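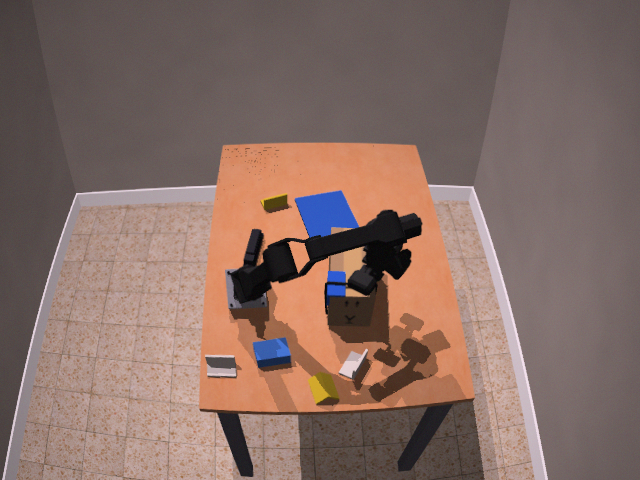 Arm over an upright cardboard box, orange table.

Challenge blogs in the card-making field have a rules problem. Most of them ask for a theme, a sponsor's stamp and a deadline, and leave the judging to whoever is on the design team that period. I entered 14 challenges between January and June, and only two of them published any criteria at all.

The usual defense is that this is a hobby and criteria would scare off beginners. I disagree. Beginners are the ones who lose time. Fouzia Rajput posted a clean one-layer card to a challenge at Grornis and was passed over for missing a sentiment, a requirement stated only in a comment thread. An experienced entrant would have asked first.

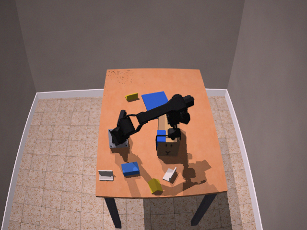

Small blue block at the top edge of the box with the drawn face.

A workable rule set fits in seven lines: theme, required product, number of layers, card size, old work allowed or not, number of entries per person, and how the winner is picked. Colette Cordier runs her page this way. If the pick is random, the page should state it. Random draws are fine, but they should not be presented as a design award.

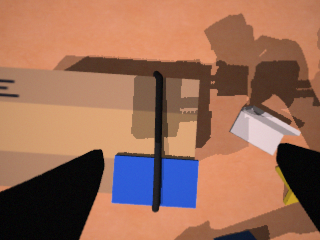 Shading is the other area where written criteria would help. Judges praise "dimension" without defining it. A plain box needs very little to look solid: a muted beige upper face, a brighter light-tan strip through the middle, a slightly darker band along the lower edge. Three values, one hue. A cast shadow with crisp edges does more than another layer of foam tape. If a challenge rewards depth, it should say whether inked shading counts the same as stacked cardstock.

I would also drop the rule requiring comments on other entries. It produces 135 copies of "so cute" and no useful feedback.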